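Why I stopped telling my players which prize is the best one

I have kept a small blog for players of Vesberg since the second year of the game. For those who do not know it, Vesberg is an online town where you choose a little animal, furnish a house and go to parties. I write the party guides, the hidden pin guides and sometimes the codes, when I find them. I would like to speak now about contests, and why I think most fan blogs are running them in a wrong way.

The usual contest is like this. The blogger offers a membership or a rare hat, and to enter you must leave a comment, invite three friends, and write the blogger's name in the town square at a certain hour. In May I entered one myself, on the Zolley blog, under my second penguin. There were 276 comments. I read all of them, it took me an evening, and I believe 241 said only "pick me". The winner was a player who had commented many times under many names. Everybody could see it, and the younger ones were very upset. 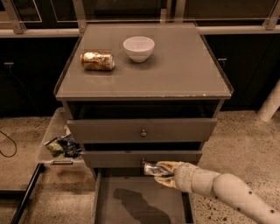
A contest teaches the players what you value. If you ask for comments, you will receive comments, and they will be empty. I ask for a room. My last one had the title "The Morning After the Party", and players had to furnish one corner of their house so that a visitor understands a party happened there. Many people bought everything in the catalogue, with balloons to the ceiling. I was more pleased by the quiet ones. A grey cabinet with a crushed gold can lying on its side and one white bowl with nothing in it already tells me enough, and it needs very few coins. A child who has no membership can make that, and can win with it.

Some readers did not agree with me. Parvaneh Parsa, who writes the Ghasemi igloo pages and whose opinion I respect, answered that I am making a contest for people with taste, and that a lottery is at least fair to everyone. She has a point. In a lottery the small child of seven has the same chance as the adult with old items from the first year. When I judge rooms, I judge with my own eyes, and my eyes like some things too much. I have given the prize to a blue carpet more often than I should.

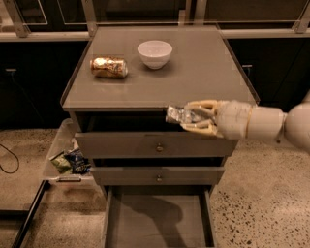
But a lottery is only fair if one person has one ticket, and on our blogs this is never so. I had 148 rooms in the last contest and it is quite difficult to furnish a room under ten different names. It costs time. The cheaters do not like to spend time, so they go elsewhere.

There is also the matter of the prizes. When Cuma began to sell the gift codes, the prizes became bigger each month, and now a blog which offers 100 coins is laughed at. I offered exactly this. I also put the winning room on top of my page for a month, and the winner wrote to me that her brother had looked at it every day after school. I do not think he looked at the coins.

I will do the next contest in the same way, with one change. Parvaneh will choose the winner together with me, and if we cannot agree, there will be two winners. The theme is "Waiting for the Ferry". Please do not send me a blue carpet.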